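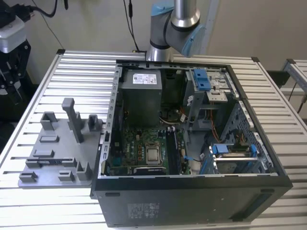 Oct 17, 2023

Dell tower day! Side panel's off and the case is lying flat, which my back likes much better than standing it up. Parts list goes under Pikmont 616, same as last time (Shanti, please don't start a new one).
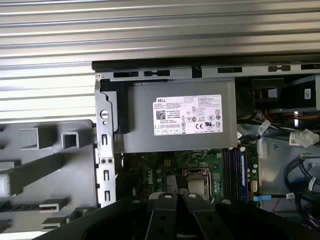
Supply label is easy to read with the case on its side - copy it down before anything gets unplugged. Memory after that, one stick at a time, into antistatic bags. 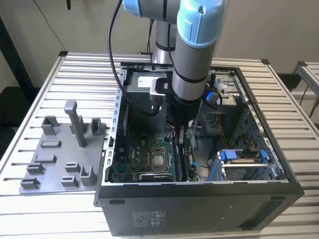 Still need to ask Shanti Sachdeva if Ortner wants the blue clips back with the drive cage or in their own bag. Order more bags too, the box of 1,000.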